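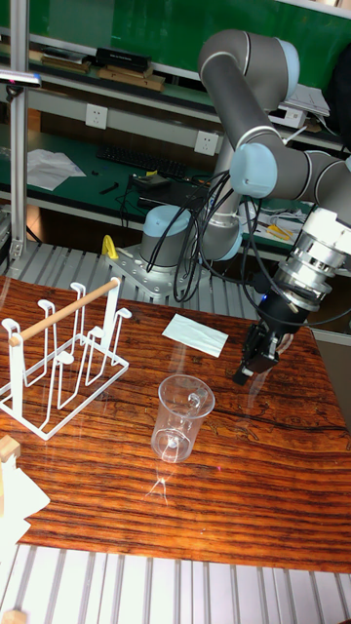
3 min read

A rack for the cups

Maximiliano Requena washes his cup the same way every morning. He rinses it, runs a sponge round the inside twice, rinses it again and turns it upside down. For years he turned it over on a tea towel, and for years it came up smelling faintly of tea towel.

The cup rack changed that. A cup hung by its mouth over a prong, or by its handle from a hook, drains from the rim and lets air up inside. A cup set flat on a cloth holds a small pocket of damp air, and by lunchtime there is a ring of fog on the base.

Requena runs Tejada, a kitchenware shop with 60 kinds of drying rack on its shelves. He has sold 876 of the small wire ones since opening and says most buyers come in asking for something else.

"They want a big one for plates," he says. "Then they tell me they have a dishwasher for the plates. It's the cups they wash by hand."

Wire is the cheapest sort and, in his view, still the best. White-coated wire suits most kitchens and wipes clean in a minute. The weak spot is the end of each prong, where the coating gets knocked. Once it chips there the metal underneath can rust, and rust marks a pale cup quickly. He tells customers to run a finger over every tip before paying.
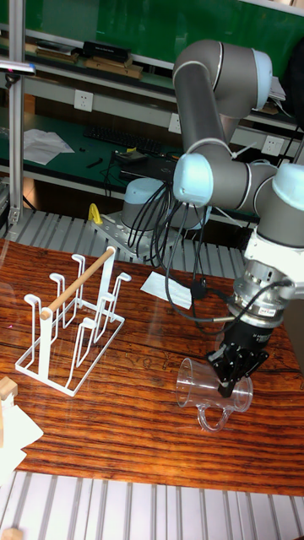 Clear cups are harder

Anything see-through shows you exactly how well you washed it. Eliécer Huanca, who tests household goods for the buying guide Sketine, spent most of November on clear cups and mugs, in glass and in plastic. He went through 111 washes in a hard-water area and kept notes on each.

Plastic was the slower of the two to dry. Water sits on it in beads, where on clean glass it tends to run off in a sheet. Beads leave spots. Huanca's answer is a last rinse in warm water, a firm shake over the sink and straight on to the rack with the open end down.

He is strict about handles. A clear handle joins the cup at two points and water collects at both, so he turns the handle to the outside of the rack where a cloth can reach it.
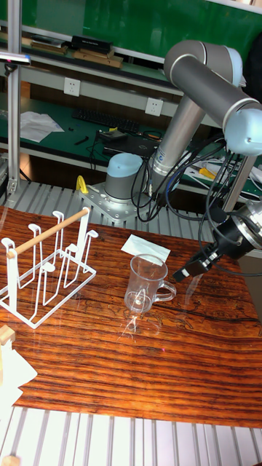

He also pays attention to what is under the rack. Drips have to go somewhere, and on a polished wooden table they leave pale rings if they are left overnight. A tray solves it. Some racks come with one, though the Stultitz he uses at home did not, and he slid an old baking sheet beneath it – not pretty, but it fits.

Spacing matters more than the number of hooks. Two wide mugs on neighbouring prongs will touch, and where they touch they stay wet. Huanca leaves a gap and washes in two goes if he has to.
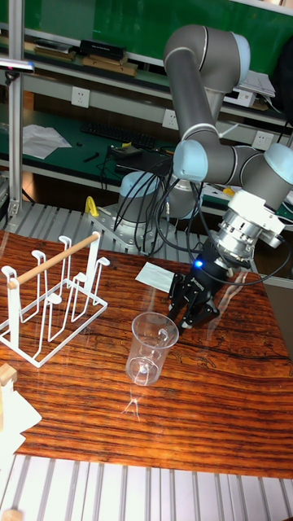 Requena has his own views on what makes a rack worth keeping. He likes a base wide enough that the thing does not tip when all the cups are on one side, and he likes it light enough to lift with one hand. A bar across the top is useful too. A slim wooden dowel set on the diagonal, over white wire hooks, gives you somewhere to take hold of the rack when you move it, and the wood is kinder to the palm than wire. It does need drying, and he would not leave a wet cloth hanging over it.

Cleaning the rack itself is the job people skip. Both men do it once a week, with washing-up liquid and an old toothbrush, working down into the bends where limescale builds up. Reltport sells a narrow brush for the purpose. Huanca tried it and went back to the toothbrush.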